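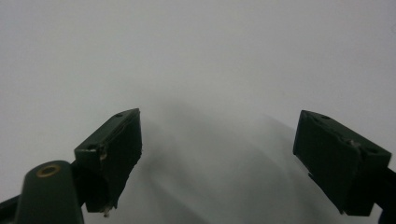
Kassa Matte White Worktop Panel

The Kassa panel is a flat worktop for sewing rooms, packing benches and craft tables. It has a smooth matte white finish on both faces, so it can be turned over when one side is worn. Pleltwood makes it in a single thickness and three lengths, with square edges as standard.

The core is dense fiberboard. The surface is a hard melamine layer with a low sheen, chosen for rooms with overhead lighting where a gloss top would throw glare into the eyes of someone sitting at it all day. Pencil, chalk and most water-based inks wipe off with a damp cloth. Solvent markers will leave a trace if they sit overnight.

Sizes

Short: 40 x 24 inches
Standard: 60 x 30 inches
Long: 72 x 30 inches

All sizes are 1 inch thick. The long panel needs a center support if it will carry a sewing machine or a scale. The short and standard panels can sit on the Skilov trestle pair or on any frame with cross rails no more than 28 inches apart.

What comes in the box

1 worktop panel
2 cable grommets, white
5 felt pads
Screw pack for wood or steel frames
Instruction sheet

Grommet holes are not pre-drilled. Use a 2-inch hole saw and drill from the face that will be on top, with scrap wood clamped underneath. Keep holes at least 3 inches from any edge.

Care

Wipe with mild dish soap and water and dry with a soft cloth. Do not use scouring pads or powder cleaners. They dull the finish in patches and the patches cannot be polished out. Hot irons and glue guns should go on a mat. Standing water along a cut edge will swell the core, so seal any edge you have trimmed with the iron-on tape sold separately.

Shipping and returns

Panels ship flat from our Londness warehouse. Short panels go by regular parcel service. Standard and long panels go by freight, and the driver will deliver to the curb only. Check the corners before you sign. Unused panels in original packing can be returned within 30 days. Panels that have been cut or drilled cannot.

Availability

The long size was out of stock from September and is now back. Stock count for all sizes at last update: 1,921.

Page updated 14 December 2019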